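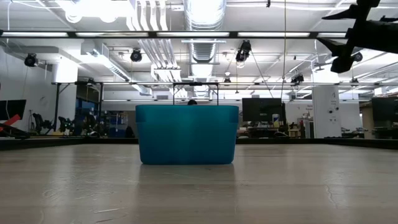
Minutes of the Tandton Garden Share, autumn planning meeting, Sep 13, 2019. We started a little late, as we always do when there is cake, and Jozefína Urban welcomed everyone and thanked us for coming out at the end of what has been a long and very generous growing season. She asked that the produce swap be talked about first while everybody was fresh, and she would like members to bring their things in something with a handle, along the lines of the blue plastic basket with the thin black wire handle, so that it can be passed down a table easily and goes home again with its owner. Paper bags are still welcome for beans and onions, but please not for plums, after what happened to Cosmin's car seat.

Present: Jozefína Urban (chair), Cosmin Olteanu, Mahsa Nikzad, Shirin Nikzad, Soudabeh Shojaei (taking notes, so any mistakes are mine and please do tell me). A few newer members from the Gallagher Street plots also sat in and were made very welcome.

Minutes of the last meeting
These were read and agreed, with one correction. The rhubarb crowns came from Mahsa and not from Shirin, and Shirin was very gracious about having had the credit all summer.

Money
Cosmin reported that we have $494 in the account after paying for the hose repair and the summer seed order. The water bill for the season has not come in yet. He would like to keep a good part of the balance back until it does, and everyone thought that was wise. Shirin asked if plot fees would be going up. Jozefína said she would much prefer to leave them as they are for another year, and there was a general murmur of relief, so we left it there.

Water
We had a long talk about water, longer than was on the agenda, but it was a good one. The tank behind the Gallagher Street shed holds 600 gallons when it is full, and it was low for most of August. Mahsa has been looking at the gutters on the shed roof and thinks a lot of rain is going over the side where the bracket has come away – she offered to go up and fix it if somebody will hold the ladder. Cosmin will hold the ladder. We also agreed to ask people once more to water in the early morning or the evening and to use a can wherever they can manage it. One of the new members asked about drip lines. Jozefína has some experience with these from her old garden at Drament and will bring her leftover pieces for people to look at.

Compost
The bays are in better shape than they have been for a long time and Shirin deserves the thanks for that. She has turned all 3 of them since the spring and still speaks kindly of us. The middle one is ready to use. Please take what you need for your own beds, but leave the last bay alone until January. Shirin also mentioned that she is still finding fruit stickers, tea bags with staples and, once, a whole butter knife. If it is yours, it is on the shed windowsill.

Fall swap
We settled on holding the swap indoors this time, as last year's wind took the labels off everything and some of us went home with peppers a good deal hotter than we had bargained for. Tables will be set out along the wall, with fruit and vegetables on one side and jars, seeds and cuttings on the other. Each household may bring up to 2 tables' worth, although Jozefína hopes that most will manage with less. Soudabeh (me) will write the labels. Anything left at the end goes to the Faltusell pantry, who have told us they are especially glad of squash, potatoes, apples and anything else that keeps. They can't take home canning, so please carry your unclaimed jars home again, or leave them with Cosmin, who has offered to be of service in this matter.

There was some discussion about whether people should be able to swap baked goods. Mahsa felt it would turn into a bake sale, and Shirin felt that this would be no bad thing. We agreed that baked goods may be shared with the coffee but kept off the swap tables.

Seed saving
Jozefína showed us how she cleans tomato seed by letting it sit in a jar of water until the jelly comes away. She has plenty of the yellow pear tomato and the striped one to give out. Please write the year on your envelopes. I have a drawer full of mystery beans at home and would not wish the same on anyone.

Any other business
The shed lock sticks in damp weather. Lift the door a little as you turn the key. Cosmin will bring oil.
Mahsa has spare strawberry runners, free to anybody who will come and dig them up.
Shirin asked for the return of her good garden fork, the one with the green tape.

To do
Mahsa and Cosmin: shed gutter and ladder.
Jozefína: drip line pieces, and a call to the pantry about drop-off times.
Soudabeh: labels, and a note to all members about the swap.
Cosmin: oil for the lock, and chasing the water bill.

The meeting closed after a second round of cake, with thanks to Shirin for baking it.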